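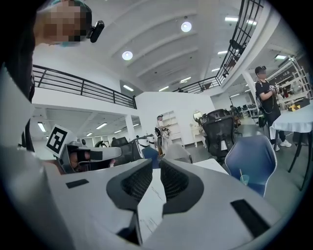
The hall where no chair has to match

Inside the old market hall in Gotari, the first thing I noticed was the ceiling. It is white, with broad arched beams that cross it on a diagonal, and round lamps are placed between the long lines of the building. After some minutes the eyes come down again and find the furniture, and this is what I had travelled to see.

The hall is called Staveneo. It has been a shared workroom for 8 years, and people rent a place in it by the month. There is one large floor, and a mezzanine with fluorescent lights fixed underneath, so the places below it do not become dark in winter. Many visitors choose to sit there. I preferred the open part, where one feels the height of the roof.

When the hall opened, it had almost no money for furniture. The first tables came from the Saengthong café in the same street, which was changing its interior and wanted to give the old things away. The chairs came later, from offices that closed, from a school and from private homes. In the house list there are now 43 of them, and the list does not try to put them into sets.

I must say that I was sceptical. In my own flat I have four equal chairs and I am quite strict about it. But at one square table I found a beige armchair, navy-blue plastic chairs and black mesh office chairs, all within a few steps, and the group did not look poor or accidental. The colours are quiet ones. The floor is a smooth grey and it shines a little, and this holds everything together.
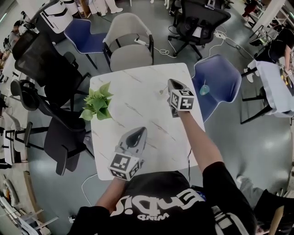
White and grey at the square table, with a leafy plant on one side and a small blue cup with a straw on the other.

The table top has a pattern of white marble with grey veins. It is a good surface for paper, because a pale background does not disturb the reading, but it is less kind to a cup of coffee. The house rule is to wipe it before leaving. The plants stay on the tables during the day and go near the windows in the evening.

Not all is solved. The building has few sockets, so power strips lie on the floor and the white cables run between the chair legs. I had to look where I put my feet. A plan for sockets in the floor was drawn by the Wutament office, and the work should begin in March. Until then the chairs with casters are the difficult ones, as they do not like to roll over a cable.

I stayed for two hours and tried several seats. The armchair is the most comfortable for reading, although it is too low for writing. For a full day of work I would take the mesh chair with armrests – and I would come early, before another person has the same idea.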